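Furo Cushion Covers and Inserts

Home > Living Room > Cushions > Furo

Furo is a range of square cushions sold in plain and printed covers. Covers and inserts are sold separately or as a set. All Furo covers fit all Furo inserts of the same size, so plain and patterned ones can be swapped from one season to the next.

Plain covers come in dark gray-brown, sand, brick and off-white. Printed covers come in three small repeat patterns: green on white, blue on white and rust on cream. Most customers order two plain and one printed for a two-seat sofa. On a colored throw or bedspread, the darker plain covers show less lint than the off-white.

The zipper runs along the bottom seam and stops short of each corner. To fit the insert, fold it in half, push the folded edge to the back of the cover, then let it open and work the corners in by hand. Close the zipper last. Do not pull the cover on by its corners.
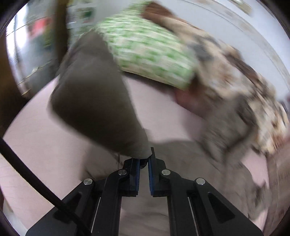

Erkent workshop, June

A dark plain cover with threads hanging at one corner needs a trim before it goes on the sofa. Cut them with small scissors close to the seam. Do not pull them, as this can draw the stitching. If the seam itself has opened, send the cover back and we will replace it.

The plain fabric is soft and will show faint wrinkles after packing. Leave the cushion filled overnight and smooth it with the flat of your hand. If wrinkles remain, iron the empty cover inside out on a low setting.

Washing
Covers: machine wash cold, zipper closed, inside out. Wash dark and printed covers separately the first two times. Line dry.
Inserts: spot clean only. Air them outdoors on a dry day, out of direct sun.

Specifications
Size: 18 x 18 inches
Cover: 100% cotton
Fabric weight: 223 g per square meter
Insert: polyester fiber, 700 g
Closure: concealed zipper

Item numbers
Furo 23-P, plain cover
Furo 23-R, printed cover
Furo 23-N, insert
Furo 23-S, set of one cover and one insert

Ordering
Sets are packed flat with the insert compressed. Open the bag the day it arrives and shake the insert until it fills out. Unwashed covers can be exchanged for another color or pattern. Inserts can be exchanged only if the inner bag is sealed.

For orders by the carton, or for the larger Sallel floor cushion in the same fabrics, write to Yavuz Kahraman in the sales office. Please give the item number and color for each cover. Fabric swatches are free with any carton inquiry.

See also: Işık throws, Sallel floor cushions, replacement zippers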